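Support > Guides > Costano dehumidifier > Section 4: Setting up
April
Shares 11 | Comments 4

Section 4: Setting up your Costano dehumidifier

Read this section before you plug the unit in. If it has been carried on its side, stand it upright and leave it switched off for 4 hours. 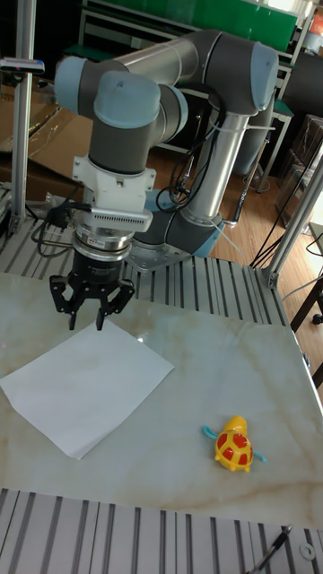

Toratis Product Support – Home Air Team

Choosing a place

1. Stand the unit on a hard, level floor. Thick carpet can block the lower vent.
2. Leave 40 cm clear on every side, and more above if the air outlet points upwards.
3. Keep it away from radiators, curtains and open windows.
4. Close the doors and windows of the room you want to dry.

CAUTION: Do not use the unit in a bathroom or within reach of a tap. Do not run it from an extension lead.

Fitting the tank

5. Pull the tank straight out by its handle and take out the packing foam.
6. Check that the float moves freely.
7. Push the tank back until it clicks. The tank light goes out when it is seated properly.
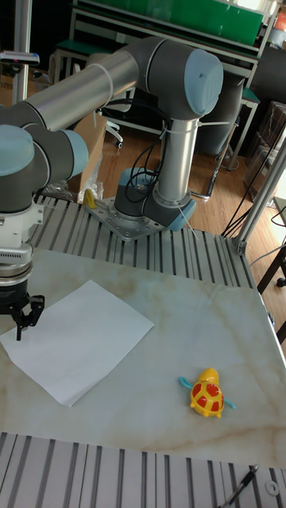 If the light stays on, take the tank out again and look for foam left behind the float. A tank that sits slightly crooked will also stop the unit from starting.

Using the drain hose (optional)

8. Remove the rubber plug at the back and keep it somewhere safe.
9. Push the Vollex hose fully on to the outlet and tighten the clip by hand.
10. Run the hose downhill to a drain, with no loops or kinks.

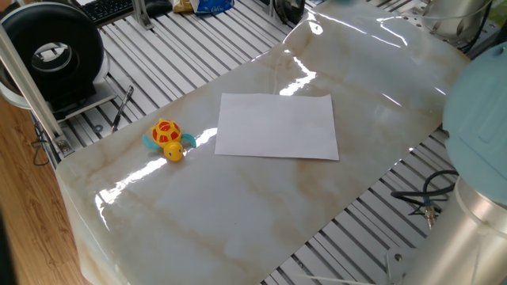
Lama Kanaan
Technical Writer, Home Air Team

First use

11. Plug in and press Power. The fan starts first and the compressor follows a few minutes later.
12. Press Humidity until the display shows 51. This suits most living rooms.
13. To run the unit overnight, press Timer and set the start time to 11 pm.

Note: The display may read high for the first day – furniture and plaster give up moisture slowly.
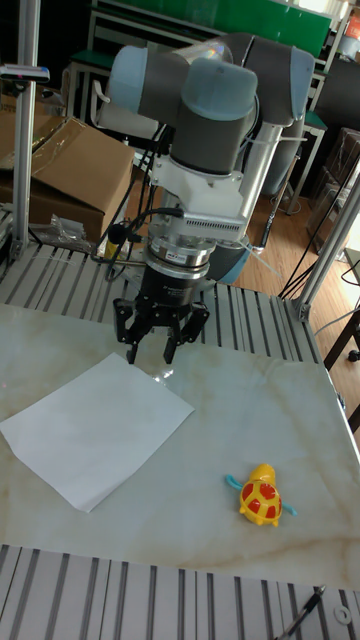

Once the reading settles, you can lower the setting a step at a time. A very low setting uses more power and can dry out wooden furniture.

14. Wash the Tessier filter in cool water every month and let it dry fully before refitting.

CAUTION: Always unplug the unit before removing the filter.

For error codes, see Section 6.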